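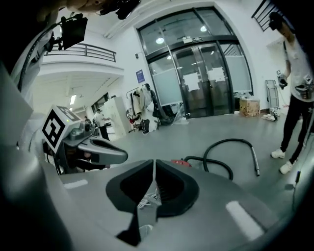 Moving the desk out of the bedroom

I had my desk in the bedroom for most of the time I've lived in Presgate, and in February I moved it into the small room at the back of the apartment. I want to write down how that went, partly because two people have asked and partly because I'll forget the measurements.

The back room is narrow. It has one window facing the yard and a radiator under it that can't be moved without draining the system, and my landlord, Otakar Vlček, does not want the system drained in winter. That ruled out putting the desk under the window, where I'd have liked it. I spent an evening with masking tape on the floor trying the other walls. The long wall won. The desk is on my left as I come in, and I can push the chair back fully before it hits the shelves.

The old desk didn't fit. It was too deep by 10 centimeters, and the door would have caught the corner every time. I sold it to Jitendra Garg from work, who has a proper garage and wanted it as a bench. We carried it down the stairs on its side with the drawers taken out. I'd forgotten one drawer had a false bottom, and when we tipped it, out came a train ticket to Soscombe and a lot of paper clips.

For the new one I bought a plain tabletop secondhand and two trestles. The top had a ring stain and a burn near one end. I sanded it in the yard on a dry afternoon, first with coarse paper and then fine, and gave it two coats of oil. The burn is still there but you have to look for it. The oil smelled for longer than the can said it would. I slept with the doors shut and that was fine.

Light was the harder part. In the bedroom I had the ceiling lamp and a south window. In the back room it gets gloomy by three in the afternoon. I tried a clip lamp on the shelf and it shone straight into my eyes. I tried it behind me and then my own shadow fell on the page. What works is a lamp on the far left corner of the desk, low, with the shade turned toward the wall. The wall is white and sends enough of it back. If I'm writing by hand I turn it around.

Sockets next. There are only two, both by the door, so an extension lead runs along the baseboard and up one trestle. I fixed it with cable clips, the kind with a small nail, and bent a good number of the nails. The plaster behind the baseboard is hard as stone on one side of the room and soft as cake on the other. Igor Šimko upstairs says his place is the same. He gave up and used tape.

I had planned to put shelves above the desk as well and I've left that for now. I like having a bare wall to look at — it was the main thing wrong with the bedroom, where I faced the closet and kept thinking about laundry.

As for whether it helped, I sleep better. I used to see the work pile from bed. I get up at the same time as before but I start earlier, and I stop earlier too, mostly because the back room gets cold after six and I don't want to heat it for one person. I paid 50 for the tabletop and the trestles together, and Jitendra's money for the old desk covered most of that.

Still to do: a draft strip for the window, something soft under the chair so it doesn't scrape, and the door handle, which has been loose since I moved in. The hardware store on Čierny Street has draft strip in two widths and I need to measure the gap before I go back.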